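Kitchen Planning FAQ

Updated December 2018

I get a lot of the same emails, so I've put my answers in one spot. I've been helping people plan small kitchens since I redid my own (badly, then again, less badly). Everything on this page is my own opinion, and if your installer tells you something different while standing in your actual kitchen, listen to your installer!

Do I need a designer for a small kitchen?

Maybe. If you're keeping the sink and stove where they are, you can probably get by with graph paper and a tape measure. If you're moving plumbing or gas, or taking out a wall, please pay somebody. I was stubborn and drew the first version of mine myself, and I ended up with a drawer that couldn't open all the way without hitting the oven handle. I lived with that drawer for three years.

A lot of designers will also do a one-time review of a plan you've already drawn. Ask! It usually isn't listed on their websites.

What should I spend on first?

Drawer hardware and lighting. I know you wanted me to say the countertop. But you open drawers all day long, and cheap slides get annoying fast. I put the Grasten soft-close ones in my lower cabinets and plain ones in the uppers, and I've never once wished I'd done the uppers too.

Lighting comes next, and I mean the light over the place where you chop things. One ceiling fixture in the middle of the room puts your own shadow on the cutting board every single time.

Is a dark backsplash a mistake?

I get this one more than any other, usually from somebody who already bought the tile. No, it's not a mistake. Dark tile is great with a busy stone counter, and it's kinder to tomato sauce than white is. What it does show is hard water spots and soap film, so if your water is hard, keep a cloth near the sink and get used to giving the wall a wipe.

The bigger decision is the grout. With a dark tile you can match the grout so the wall reads as one surface, or go light so every tile stands out. Light grout makes a strong grid, and a strong grid shows every crooked line. If you want that look, hire a tiler who's fussy. Mine was Koen Peeters, who dry-laid the whole wall on my living room floor first and made me walk past it for an entire evening before he'd mix anything. 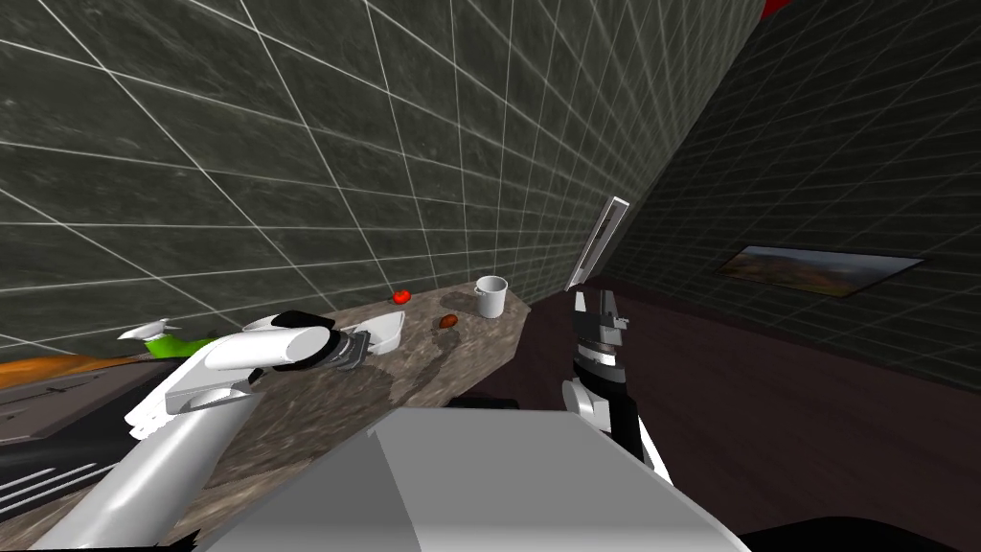
Large tiles also mean fewer grout lines to clean, which I'd call a point in their favor, but they need a flatter wall. Old plaster is almost never flat. Budget for a skim coat, and if it turns out you don't need one, go buy yourself a nice dinner.

Should I seal my grout?

Cement grout, yes. Epoxy grout, no. If you don't know which one you have, drip a little water on a line in a corner and see if it darkens. If it does, it's thirsty. I do mine in July, when I can leave the windows open all day, and I use a small foam brush and a lot of podcasts.

Don't seal grout that's dirty. You'll be looking at that dirt for a long time.

Real stone or a look-alike?

I like both. Real stone is heavy and cold, every slab is different, and some kinds (marble is the famous one) will etch if you leave a cut lemon on them. The look-alikes are easier to live with and the good ones have come a long way. I have a friend with the Boström laminate, the speckled one, and I leaned on it for a whole birthday party before I figured out it wasn't granite.

If you do go for real stone, go see your actual slab. Not the sample, the slab. A sample is the size of a coaster and a mottled pattern can change completely from one end to the other. Take a picture with your cabinet door held up against it. The yard people are used to this and won't think you're strange.

What did your countertop cost?

People always want numbers, so okay: $1,680 for the stone, with the sink cutout and installation in the price. I found a remnant, and it was a small kitchen. A full-price slab would have been a lot more. Call the fabricators near you and ask what's in the remnant rack before you fall in love with anything in a showroom.

How do I stop the counter from turning into a dumping ground?

Oh, I wish I knew. I can tell you what has helped at my house. Every single thing that lives on the counter has to be something I use every day. The coffee maker stays. The waffle iron went to the hall closet and we still have waffles, just with a little more walking.

The back edge is where clutter builds up. Things get pushed against the wall and kind of settle there, and then you're wiping around them. Once a week I pull everything forward, wipe behind it, and put back only what deserves it. Takes me less time than finding the lid for the blender. 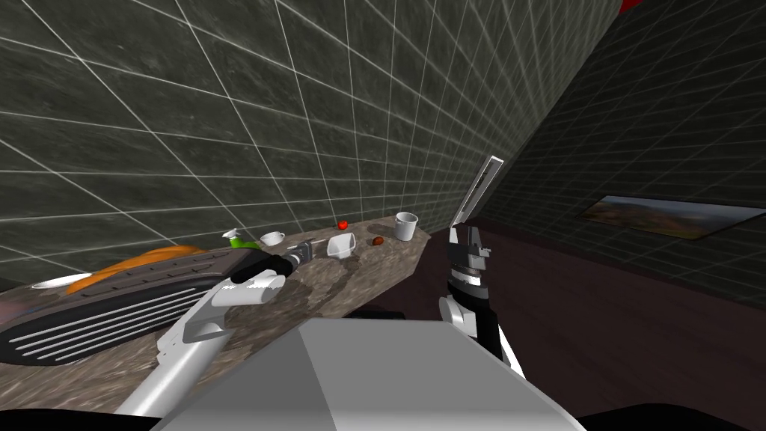

Small things along the wall: a green spray bottle, a mug, a bowl, a tomato and a cup.

Cleaning sprays should go under the sink or up high if you have little kids or a curious dog. I keep mine on a tension rod inside the sink cabinet, hanging by the triggers. It's the best cheap trick I know.

How much counter do I need next to the stove?

More than you think, on at least one side. You want a spot where a full pan can land without you having to turn around. Building codes and manufacturers have their own clearances, so look those up for your stove and your area. Past that, what I go by is whether you can set down a cutting board and a dinner plate next to each other. If you can, you'll be fine. If you can't, look at whether the fridge or the pantry cabinet could shift over.

And please don't put the stove at the very end of a run with nothing beside it. Pan handles stick out, and people walk by.

Open shelves or upper cabinets?

I did open shelves and I'd do them again on one wall only. Anything you use daily stays clean on a shelf. Anything you use at Thanksgiving gets a layer of grease and dust that needs real scrubbing. If you cook a lot of bacon, get doors.

A wall with no uppers at all is nice too, if you can spare the storage. The room feels bigger and you get to see the tile you paid for.

Can I hang art in a kitchen?

Yes! Please do. Keep it off the wall right behind the stove and away from the sink splash, put it behind glass or acrylic, and don't hang anything you'd cry over. Prints are perfect. A long, low picture is great above a cabinet, where a tall one would feel crammed in. I go for warm colors when the walls are dark, oranges and rusts mostly, but my sister has a blue seascape against charcoal paint and it looks terrific, so don't let me boss you around.
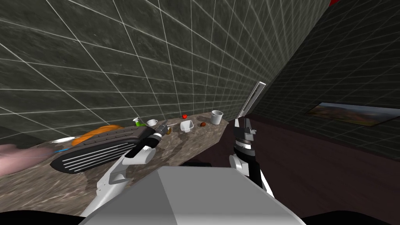 Gray tile, thin white grout, mottled stone, and a framed landscape in orange and brown.

For hanging on tile, I'd skip the drill if the picture is light. Adhesive strips stick well to smooth glazed tile and not so well to anything textured. On a painted wall just use a proper hook.

What about under-cabinet lights?

Get them. Warm white, dimmable if you can swing it, and mounted toward the front of the cabinet so the light falls on the counter. If you mount them at the back, a shiny tile will bounce every little dot of light right at you. Mine are Naltberg strips with a 40-inch cord, and I did have to get an extension for the corner - measure to your outlet before you order.

How long will I be without a kitchen?

Longer than the quote says. Mine was three weeks on paper and I'm not going to tell you what it really was. Set up a little camp kitchen somewhere with a microwave, an electric kettle and a dish tub, and be nice to whoever is washing dishes in the bathtub. Freeze some soup ahead of time.

The slow part is usually the gap between cabinets going in and the stone arriving, because the fabricator can't measure until the cabinets are set. You can lay a sheet of plywood across the top and cook on that in the meantime. I got kind of attached to my plywood.

Do you have a spreadsheet or checklist I can copy?

I do. It started as Lieven Van Loon's (he lived downstairs from me and remodeled first, lucky me) and I've added to it over the years. It has tabs for measurements, appliances, lead times and who said what on the phone. Send me a note through the contact form and I'll email it to you. I don't sign you up for anything.

Do you take on clients?

A few a year, small kitchens only, and mostly by video. If you've got a floor plan, a list of what drives you nuts about the room, and some idea of a budget, put all of that in your first message. I try to answer within the week. If you don't hear from me, write again - my spam folder is hungry.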